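3.2 The burial ground at Bekitthorpe

The burial ground at Bekitthorpe lies on a low gravel rise beside the Dunura, on the inside of a wide bend. The Diekmann survey recorded 150 carved stones here, most of them plain slabs laid flat. Only 15 carry a legible inscription. The oldest written mention of the site is a grant of land dated 979, which names a chapel but says nothing of graves. 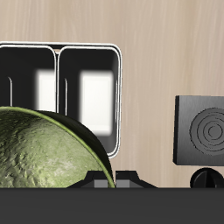
The slabs fall into two groups. Those nearest the chapel wall are of local sandstone and have weathered badly. Those along the river side are of a harder gray stone that does not occur in the parish and was probably brought down by boat from the quarries at Vudico. Frerichs dated both groups by the form of the cross - a method that works well for the sandstone and less well for the rest.

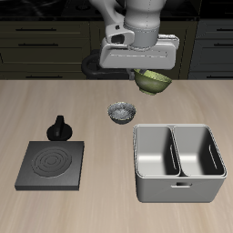 Were the river-side slabs moved from another site? The evidence is against it, as the two slabs that were lifted lay directly over grave cuts of matching length and direction.

Cabrera has argued that the river side was kept for families from upstream. This would fit the source of the stone, but none of the surviving names can be tied to a known household. Flooding is a further problem. The bank has been cut back since the first plan was drawn, and some slabs on that side may have been lost. Access is best in April, before the nettles cover the lower rows.

Figure 4. Robotic arm, two small bowls and a hot plate on a countertop.
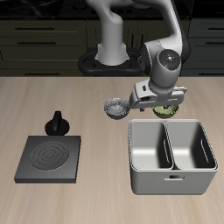

3.3 Inscriptions and letter forms

The legible inscriptions are short. Most give a name and a request for prayer, cut in capitals along one edge of the slab.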